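3. Collecting demonstrations

3.1 Why we teach by hand

Teaching a robot by remote control works, and for years it was the only way our group did it. The operator sits at a leader arm, the follower arm copies every move, and the log holds exactly what the robot's own joints went through. There is a lot to love about that. The data fits the robot perfectly, because the robot made it. The trouble starts when the task involves cloth. A sleeve that drops over a hook a finger's width too early has to be lifted off and tried again, and an operator working through a leader arm feels almost none of this. In our early remote sessions on the hanging tasks, people slowed to a crawl, and the recordings are full of long pauses in which nothing moves at all.

Hand-held grippers change the feel of the work completely. The person holds the same kind of fingers the robot will later use, walks up to the coat rack, and simply does the job. You can feel a strap catch. You can give it a small tug and know that it is seated. We were frankly delighted by how natural the first recordings looked next to the remote ones!

The tool we used is the Ploveder, a hand-held gripper with its own wide-angle camera, together with a pack worn on the back that carries power and storage. Pose tracking and all of the syncing between left and right hand run in Risumley, our recording software, and the policy that learns from the result is called Raltetti. The same names are used in the tables of Section 5.

3.2 Tasks and setting

All of the recordings for this section were made in one shared room, during ordinary working hours, with people coming and going. We wanted it that way. A policy trained against a blank wall tends to fall apart the first time a chair is moved, and we would much sooner have the mess in the training set than meet it for the first time at test time.

The tasks center on a coat rack with hooks that stick out in different directions. The rack is a wonderful teaching object. It is tall enough that the high hooks and the low ones call for quite different arm postures, it is easily hidden by whatever is already hanging on it, and each hook asks for its own approach angle. The items are garments and bags, which between them cover soft things with no fixed shape and heavy things with a strap or loop that has to be found first.

We recorded 16 sessions. Each session was planned as 15 attempts at a single task with a single item, and the demonstrator was free to choose which hook to use unless the session card said otherwise. Choosing freely gave us a better spread of hooks than we got when we assigned them, which surprised us, as we had expected everyone to go for the easiest hook every time. 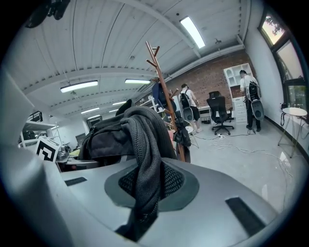
Figure 3. Gripper view during work with a dark knit garment. The coat rack stands behind the bag on the desk.

Does the learner need to see the whole hook before it can hang something on it? It needs to have seen the hook at some point in the approach, and after that the short history of frames we feed to Raltetti is enough to carry it through the last stretch, when the item itself covers the target.

That short history matters more than any other setting we tried. With only the current frame as input, the policy did fine until the item blocked the view and then drifted, usually downward. With the history added, the drift mostly went away. We take this as a strong hint that demonstrators do the same thing. Ask someone who has just hung a coat where they were looking, and they will often tell you they looked at the hook once, early, and then at their own hands.

3.3 What a demonstrator is asked to do

We kept the instructions short. Demonstrators stand where they like, start with the grippers open and in view of each other, and finish by opening both grippers and backing away until the item hangs free. They are asked to move at the speed they would use at home. They are asked to keep going after a slip if the item can still be saved, and to call out "drop" if it can't.

The saved slips turned out to be some of the best data we have. A run in which a collar slides, gets caught again, and goes up on the second try teaches the policy how to recover, and recoveries are very hard to record on purpose. When we asked people to act out a slip, the results looked acted. The policy trained on them would let go of things for no reason. Real slips, left in, had no such side effect.

Ansel Mercado, who ran most of the sessions, also added a rule that we now use everywhere: the two hands should not be allowed to rest. If one hand is waiting for the other, it should be holding something, steadying something, or well out of the way. Idle hands wander, and the wandering ends up in the training data where the policy faithfully copies it – sometimes right through the space the busy hand needs.

3.4 Two hands on one item

Bags brought up a question that the garments did not. With a light garment one hand can often do all the placing, and the second hand keeps the cloth from bunching. A backpack is a different matter. Its weight sits far from the loop, the straps fall wherever they like, and it swings. Most of our demonstrators used one hand to take the load and the other to guide the loop, but they traded those roles freely from one attempt to the next, and some of them traded roles within a single attempt.

At first we worried about this. A policy that sees both patterns might average them and do neither well. We tried two fixes. The first was to tell people which hand should lift. The second was to leave them alone and add a label to each attempt, marked afterward by a person watching the recording, saying which hand carried the weight at the moment of placing.
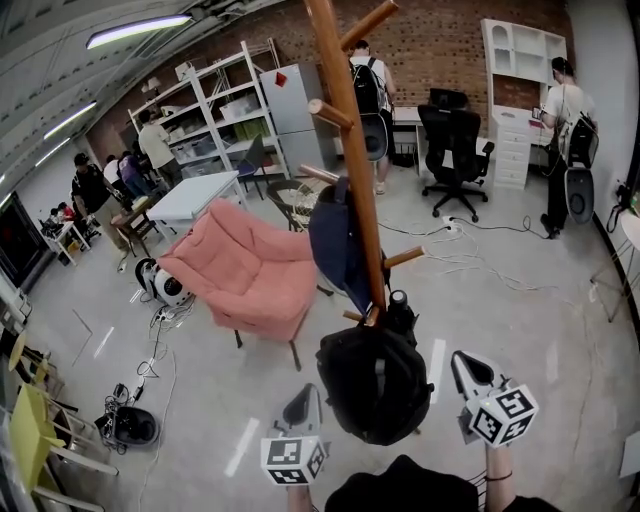
The label won easily. Telling people which hand to use made them stiff, and left-handed demonstrators in particular began to produce the kind of stop-and-start motion we knew all too well from our remote control days. With the label, people kept their own habits and the policy still had a clear signal about which habit it was looking at. At run time we let the policy pick the label for itself from the first frames. It tends to choose the hand nearer the top of the bag, and we never told it to do that.

We also learned to care about the moment of letting go. Early on, many demonstrators opened both grippers at once as soon as the loop was over the hook. It is quick, and it works when a person does it, as a person is ready to catch. Carried over to the arms, the same habit led to a hard swing and now and then a bag on the floor. We asked for a slower release: the guiding hand opens first, the lifting hand lowers until the hook has the weight, and only then does it open. Demonstrators picked this up within a few attempts.

3.5 Where remote control still helps

None of this means that we have put the leader arms away. Hand-held recording has a blind spot, and it is an important one. A person's wrist and elbow can reach places that the robot's cannot, so some perfectly good demonstrations ask for motions the arms are unable to follow. We check each attempt against the arm's reach with a planner called Wojcik and set aside those that fail. For the high hooks, the share set aside was large enough to leave a real gap in the training set.

We filled that gap by remote control. The operator starts from the point where the hand-held attempts begin to fail the reach check and finishes the placement through the leader arm. These recordings are slow, and we speed them up before training, but they show the policy a way to get to a high hook with the joints it really has. Mixing the two kinds of data took some care. When the remote recordings made up too much of a training batch, their pauses crept into every task, even the low hooks where no remote data had been used. Trimming out the still stretches before mixing solved most of the problem, and we describe the trimming step together with the other filters in Section 4.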